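Fewer plates

3 min read

In September I finally went through the kitchen cupboards. We had more than 12 dinner plates for a household of two, plus all the odd ones that came from Neema's old flat, and most of them only came out when everything else was dirty. That was the problem really. If there is always another clean plate, the washing up can wait.

So I boxed up the lot except for what we use. Nassoro Rotich took the white set for his sister and the chipped ones went under plant pots. What we kept is a mixture of blues and greens, none of it matching on purpose, and a small wooden rack for the plates to stand in.

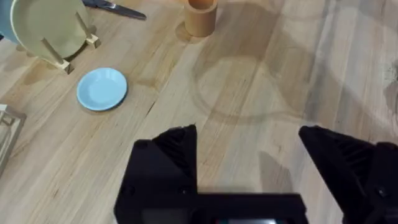
Small blue plate, terracotta-coloured cup, and the rack behind.

The rack lives on the table now. I used to have a big metal one by the sink from Brika, with a tray under it that needed scrubbing every week, and I don't miss it. A wooden one has to be kept fairly dry, so I give the plates a quick wipe before they go in. Anil Naidu told me to oil it twice a year. I have done it once.

The small plates get used far more than I expected. Toast, half a sandwich, a slice of cake, somewhere to put a teabag. The big ones are for dinner and that is it. I did wonder about keeping bowls in the rack as well, but they tip forward and take up the space of two plates, so they went back in the cupboard.
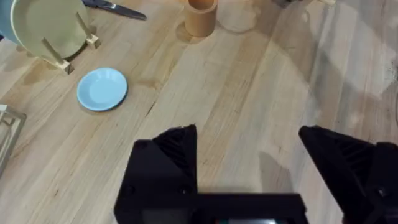 The other change is that the table gets cleared after every meal. It is pale wood and marks easily – tea is the worst – and I would sooner wipe it three times a day than sand it again. Last time that took me 11 hours over a weekend, with a sander borrowed from Jirayu, and there was dust in the butter dish for a week.

Washing up after dinner is now a ten minute job. Some nights I still leave it, and then there is nothing to eat breakfast off, so I do it at seven in the morning while the kettle boils.

Next is the drawer with the lids in it.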